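Kutia Tabletop Food Items: data card
Version 2, July 21, 2023. Maintained by Omid Heydari and Santeri Ikonen.

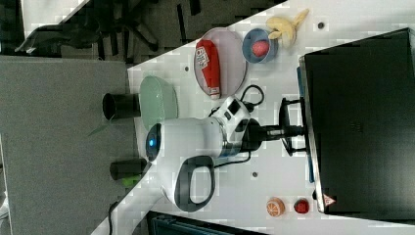 Plate, bowl and dish items on the white table, with the squeeze bottle lying on the pink plate.

Summary

Kutia is a set of 2758 still images of tableware and food items arranged on a tabletop. It covers 476 arrangements. Each arrangement is stored as one folder with a plain text list of the items and where each one rests: on the table, on a plate, in a bowl, or on another item.

Item classes

plate: round, low rim. Includes the pale pink plate.
dish: oval or rectangular serving pieces. The light green oval dish belongs here, not under plate.
bowl: any round vessel deeper than a plate. Small blue bowl included.
bottle_squeeze: condiment bottles. The red-and-white bottle is labeled by shape only. Contents are not annotated.
fruit_long: banana.
fruit_round: peach, apple, plum and similar. Real and toy fruit share one class.

Labeling rules

An item gets the relation "on" when most of its base or side rests on the supporting item. A bottle on its side is given pose "lying"; the direction of the cap is not recorded. Fruit in a bowl gets "in" even when it rises above the rim. Items within a hand's width of the table edge carry the flag near_edge.

Color names come from a fixed list. Pale pink and pink-red are separate entries. Pale yellow was merged into yellow in version 2, so older item lists need to be converted with the script in tools/.

Annotation

First pass by Mehrangiz Heydari and Kamran Esfahani. Keyvan Daneshvar checked 70 folders against the images and corrected the dish and plate mix-ups from version 1. Each folder holds up to 60 images.

Known issues

Some images are stored sideways. Relations refer to the table surface, so rotating an image does not change its labels.
fruit_round is hard to split further by species. Use the notes field with care.
Clear glass items from the Prudier subset are missing pose values. A fix is planned for September.

Files

images/ one folder per arrangement
lists/ item lists, one per folder
tools/ color conversion and list checker
CHANGES version history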